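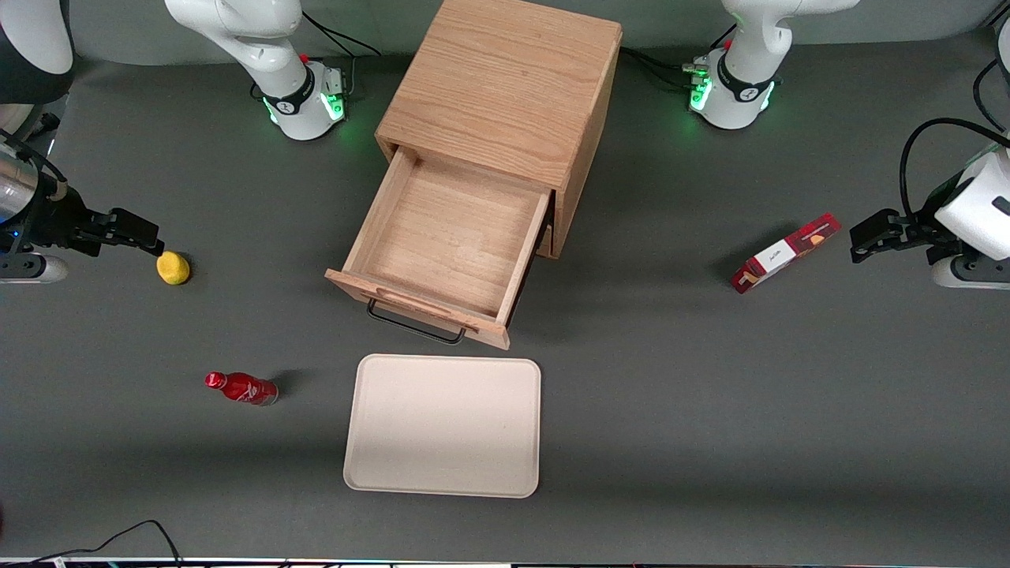
Teaching by hand

At Honeck's workshop in Brokton, the day's lesson is tidying up. A lemon, a red bottle and a box have to be picked up, and there is an open drawer and a tray to put them in. The two arms on the bench have no program for any of it. They are driven by a person, who sits a few feet away and moves a pair of smaller arms by hand. Whatever the small arms do, the large ones copy.

Each run is recorded from start to finish: the position of every joint, the opening of each gripper and the view from a camera. Honeck wants 1000 runs of the drawer task before it trains anything. A good operator manages 70 in a shift, and the work is tiring on the shoulders.

The software comes from Lotora, a small firm that began with factory welding. Its first customers guided the arm itself, pushing it along a seam while it remembered the path. That suits a job that never changes. A lemon rolls, and a bottle on its side may point any way, so the operators shift everything between runs.

Handles are harder to teach than fruit. The drawer has a black metal bar, and new operators tend to pull it at a slant, which jams the drawer in its runners. Those runs used to be thrown away. Now they are kept if the operator frees the drawer and carries on, and 700 such recoveries are on file.

Sutcliffe, the next site to take the system, will start on kitchen cupboards in February.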